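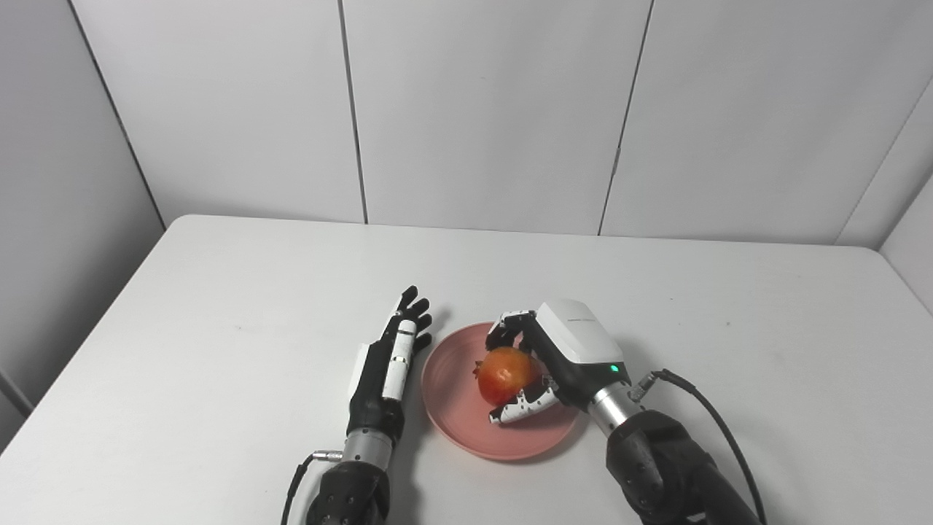
How to get the seeds out of a pomegranate without wrecking your shirt

I put off buying pomegranates for years and paid silly money for those little tubs of seeds instead. Then my neighbor in Arnbridge let me raid her tree one October and I had to learn fast! I've tried the wooden spoon thing, the bowl of water thing and plain old cutting it in half and swearing. The way I do it now takes me 5 minutes a fruit and I hardly ever splatter anything.

What you need

A ripe pomegranate, a small sharp knife, a big bowl of cold water and a strainer. Wear something dark, or an apron.

Picking a good one

Go for heavy. If two are the same size, take the one that weighs more in your hand, it has more juice in it. Slightly flat, squared-off sides are good too, and a few scuffs on the skin don't matter. Skip any with soft brown patches or a cracked crown (I got a moldy one that way at Prurkby market and had to toss the lot).

Step 1. Cut a shallow circle around the crown, the pointy bit on top, and pull it off like a lid. You only want to go through the skin. If red juice is running down the knife you went too deep.

Step 2. Look inside and you'll see pale lines running out from the middle. Those are the walls between the sections. Score the skin along each one, from top to bottom. Mine usually have 5 or 6, but go by whatever yours has.

Step 3. Put your thumbs in the top and pull it open gently. It should come apart in wedges. If it fights you, go over the cuts again, don't yank it.

Step 4. Hold a wedge under the water and push the seeds off with your thumb. They sink and the white pith floats, so you can skim it right off. Keep going with the rest.

Step 5. Drain, pick out any stray bits, and let the seeds dry on a towel before you put them away.

Keeping them

In a lidded box in the fridge I get 5 days, sometimes a bit more. For the freezer, spread them on a tray for 2 hours first and then bag them, otherwise you get one big red brick. Frozen ones go a little soft when they thaw but they're great in oatmeal or a smoothie.

If you do get juice on cotton, run cold water through it from the back straight away and rub in some dish soap. Don't put it in the dryer until the mark is gone!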